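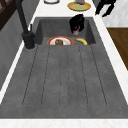

Esko Räsänen

Ornari Robotics Club, kitchen project
Posted 2022-06-13

The kitchen project started in February and ran until the end of the school year. Three students worked on it: Siiri Kuusisto, Helmi Hämäläinen and Nilton Paucar. The task was to get a simulated arm to pick up small items in a kitchen and put them down where they belong. Everything was done in simulation on the machines in the upstairs lab.

The picture at the top of the page comes from the sink task. The gripper is down in the basin with a small pinkish-red object between its fingers. The banana and the plate with the red-orange rim are in the basin too. Siiri wrote the grasping code for this task and Nilton handled the arm motion.

Why a sink

Our first tasks used a flat tabletop, and by spring the students had those working well enough to move on. A basin has walls, so the arm has to come in from above and leave the same way. The faucet takes up space on one side and has to be treated as an obstacle. Most of the early failures were collisions with the front wall of the basin. Helmi fixed these by adding a point above the sink that the arm must pass through before it goes down or sideways.

How the runs were scored

A run counted as a success if the object was lifted clear of the sink and set down on the counter without touching the faucet. Dropped objects counted as failures even if they landed in the right place. The final set was 102 runs. The full log is in the club folder under Eskola, which is the name the students gave the project.

What was hard

The banana gave the most trouble. The grasp code looked for the center of an object, and on a curved shape that point can fall outside the part you want to hold. Siiri changed it to search along the length of the object. Round plates are still not solved, and we left them out of the scored runs.

Next year

The club meets again in the fall in the same room. Tuulikki Jääskeläinen will run the beginner group and I will stay with the advanced one. New members do not need to know how to program. Students who want to continue with Eskola should talk to Helmi, who has the list of open problems.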